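# Padach parts shed sorts 967 salvaged solenoids

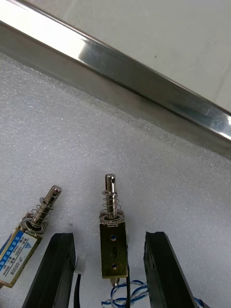 A push-pull solenoid upright on foam at the Padach parts shed, its return spring and the cross hole in its plunger in view.

PADACH, 2004-03-01 — The parts shed at the Padach Repair Centre has finished sorting 967 small solenoids that came out of the old Holard vending machine depot, and the first of them go on the shelves this week.

The parts arrived last September in unlabelled cartons when the depot on Zalta Road closed. They had been kept as spares or pulled from machines over many years, and most were mixed in with door springs, coin chutes, lamp holders and a large quantity of screws. Sorting was done in the evenings at the long bench at the back of the shed.

A solenoid of this kind is a coil of wire in a metal frame with a steel plunger through the middle. When current is applied the plunger is drawn into the coil, and when the current stops a spring sends it back. The push-pull type can be coupled up at either end, so the same part will pull a latch or push a pin. They are used in vending machines, door locks, pinball tables, tape decks and model railway points.

The shed has divided the lot by body size and by whether the return spring is still fitted. Those with a spring and a washer are in the blue trays. Those without are in the grey trays at a lower price, and loose springs can be bought separately from the jar at the counter. Buyers should measure the plunger before choosing a spring, as the jar has several diameters in it and they look much alike.

Frames vary in colour. Many have gone dull or slightly green with age and the shed has left them that way. A tarnished frame makes no difference to how the part works. Rust on the plunger is another matter, and any that were pitted or would not slide freely were put aside for scrap.

Each part was also given a short bench test. The coil resistance was measured first, then the coil was powered for a moment and the travel of the plunger checked. Parts that passed have a dot of white paint on the tray label, with the measured resistance written beside it. The rated voltage was not marked on a good number of them, and for those the label says "unknown". The shed asks buyers to start low on a bench supply and work up, and to keep the power on for only a second or two at a time. A coil meant for short bursts will overheat if it is left on.

Lead wires were left at whatever length they were found. Some had been snipped close to the body and will need new leads soldered on. Where the wires were long enough they have been twisted together and tucked under the part to stop the trays knotting up, which had become a nuisance by the second carton.

Polarity does not matter on a plain DC coil, but anyone driving one from a transistor or a relay board should fit a diode across it. The counter has a drawer of suitable diodes and a one-page wiring sheet, free to take. The sheet was written for the centre's lock repair class and has been reprinted with a larger diagram.

Solenoids are 2 dollars each from the blue trays, or one dollar from the grey. There is a limit of 100 to a buyer for the first month, set after a model railway group asked to take the lot. The group has since put in a smaller order for its point motors and is happy with the arrangement. Schools can ask for more than the limit in writing.

The rest of the Holard cartons are still to be gone through. A rough stocktake in the spring listed 3468 items in all, counting the solenoids but leaving out the screws, which will be sold by weight. Lamp holders are next on the bench, followed by the coin mechanisms. Those are heavy and have mostly seized, and the shed has not decided if they are worth stripping for parts.

Two cartons marked "Hajdu" have been held back. They appear to have come from a different supplier and contain rotary switches and some larger coils that run on mains voltage. The mains parts will not be put out on open shelves. Anyone with a licensed trade who could use them should ask at the counter.

The centre is also looking for old Holard service manuals, particularly the parts lists at the back. Several of the solenoids have a faint stamp on the frame that may be a part number, and matching those to a list would settle the voltage question for whole trays at once. Photocopies are fine. So far one manual has come in, for a cigarette machine, and it covered three of the part numbers.

Clean foam offcuts and shallow trays are wanted as well. The foam keeps the parts from rolling and saves the wires from being dragged about each time a tray is pulled out. Biscuit tins are no longer being accepted — there are enough of them behind the door already.

The parts shed is beside the main workshop, with the entrance from the lane. It is open the same hours as the tool library. Cash is preferred for small amounts. Parts may be returned within a month if they are faulty, provided the leads have not been cut.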